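Grippers without the robot: an interview with Yvette Beaulieu
2020-05-28

Yvette Beaulieu leads the manipulation data work at Hladun, where the present project, Sesar, is concerned with packing: putting household goods of mixed shape and stiffness into cartons. The method has people carry out the task with hand-held grippers, record it from the gripper's own viewpoint, and train a policy on the recordings. Her group has now finished its first full round of trials, and we spoke to her by telephone over two afternoons.

The obvious first question is why a laboratory that owns robot arms would collect its data without them. Beaulieu's answer is mainly a matter of rate. "With teleoperation we were getting 15 usable packing runs in a session," she says. "With the hand-held tools we get several times that, and the operator isn't worn out at the end. The arm was the slow part. It was also the part that kept us in the lab."

Leaving the lab matters to her more than the speed. A policy trained on one bench, under one set of lamps, tends to learn the bench. In an earlier project, Moris, the group saw placement accuracy fall sharply when the arm was wheeled to a different room. The objects and the arm were the same; the wall behind had changed, and so had the height of the table. "We spent a December trying to fix that with augmentation. We altered colours, we altered brightness, we pasted in other backgrounds. It helped a bit. Recording in real rooms helped a great deal more."

She is particular about what counts as a real room. The instruction to collectors is to leave the surroundings as they are and clear only enough of the table to work. Patterned cloths stay on. Goods not involved in the task stay where they happen to be, and she regards them as useful, because the policy has to learn which things to leave alone.
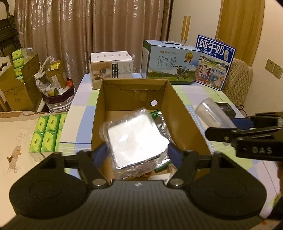

Packing was chosen over the more usual pick-and-place tests for what happens at the end of the movement. Setting an object down on an open surface tolerates an error of a couple of centimetres. Lowering it into a carton with upright flaps doesn't. The item often has to go in tilted and then be let down on one edge, beside things already inside. "Most of the learning is in the last stretch," Beaulieu says. "Reaching is easy and grasping is mostly easy. Then you have a flap on one side, something soft on the other, and the gripper itself is wide. People forget that the gripper has to fit in the box as well."

Clear wrapping is a known difficulty. It reflects, it creases, and depth sensors handle it badly. Sesar does without depth altogether and relies on colour video and the tracked pose of the tool. Beaulieu describes this as a compromise. Without depth the policy sometimes misjudges when an object has reached the bottom, and releases early. The group has added a short pause before release, which reduces the error at the cost of a slower run.

The work uses 2 grippers, one for each hand. In the simplest runs one hand does the packing and the other steadies something or waits. The waiting hand proved to be a problem of its own. Early policies moved the idle arm for no purpose, copying the small drift of a person's hand at rest. "We had labelled none of it as rest, so the model treated it as work. We now filter out movement below a threshold when the jaws aren't changing. It's a crude rule and I would like a better one."

Transfer from hand to robot is the part that reviewers ask about most. The fingers on the arm match those on the hand tool, and the camera is mounted at the same position relative to the jaws, so the view at run time is close to the view in training. What differs is the motion. A person's wrist can turn in ways the arm cannot follow, and runs that contain such turns have to be discarded or replanned. In the first round 25 per cent of recordings were lost at this stage – a figure Beaulieu calls too high. Collectors now get a short training session on wrist angle, and the pose check is run on the same day, so that a bad batch can be repeated while the room is still set up.

She is cautious about comparisons. A group at Mindberg has published results on a similar packing task, with better success on rigid goods, but its cartons were fixed to the table and its flaps were taped back. "I don't object to that, it's a reasonable simplification. But the two numbers can't go in the same table."

Still to be done is ordering. The present policy packs whatever it is presented with next and has no view on whether a heavy item should go in before a soft one. Beaulieu expects to treat that as a separate planner sitting above the learned motions. She has not decided whether the planner should be learned too, and the recordings for it, which need whole cartons packed from empty to closed, have only just begun.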